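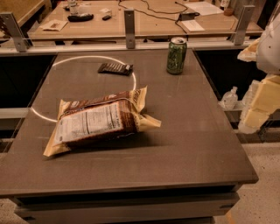
Issue 544, page 6

How do film people pretend to fight?

Hello again! Last time I promised I'd write about film fights, and lots of you have been asking when I'd get on with it, so let's go.

I have loved fight films since I was small enough to get told off for kicking the sofa. You know the sort. A hero walks into a tea house, nine baddies stand up, and two minutes later all the baddies are lying in the soup. When I was little I thought the actors were truly walloping each other. I felt very sorry for them.

They aren't walloping each other. A film fight is much more like a dance. Every punch, duck and tumble is worked out beforehand, and the person who works it out is called a fight choreographer (say it like this: korry-OGG-ra-fer). Sometimes they're called an action director, and it's the same sort of job.

I once spent a day watching a fight being made for a film called Kusuma, and the choreographer was a man named Howard Entwistle. He has a very quiet voice and knees that click. He taught the actors their fight in tiny bits. Step, block, turn. Then again. Step, block, turn. They did it so slowly at first that it looked as if they were underwater, and I'll admit I started giggling and had to go and stand outside for a bit.

"If you can't do it slowly, you can't do it fast," Howard told me when I came back in.

So how does a punch look real if it doesn't land? It's all to do with where the camera is. Try this with a friend. Stand facing each other, well out of reach, with your arms down. Now ask someone else to stand right behind one of you and look over your shoulder. From there it's really hard to tell how big the gap is! The camera stands in that same spot. One actor swings a fist through the air, the other snaps their head to the side, and your brain joins the two things up for you.

The head snap is called "selling" the punch. If you don't sell it, the whole thing looks daft.

Then there's the noise. Real punches don't go THWACK. The sound is put on later by people called foley artists, who hit and squash and snap all kinds of things next to a microphone. Celery is a favourite for bones. (Sorry, celery.) A big coat flapped hard makes a lovely whoosh for a high kick.

What about flying? In lots of Chinese martial arts films the heroes skip over rooftops and float down from bamboo trees. These stories are called wuxia, which is said a bit like "woo-shyah", and they've been told in books for far longer than there have been films. The actors wear a harness under their costume, with thin wires fixed to it, and a team of people pull on the ropes. Afterwards the wires are rubbed out on a computer. Howard says the harness pinches dreadfully.

The fight I watched lasts less than a minute in the film. It's chopped up into lots of short pieces, called shots, and each one was filmed over and over until it looked right. By teatime they had finished the bit on the stairs and everybody wanted a sit down.

Please don't try the kicks and throws at home. Stunt performers train for years, and they have thick mats and someone watching. But you can make up a slow-motion fight with no touching at all, and I'd love to hear how it goes. Next issue I'll be writing about film swords and what they're made of.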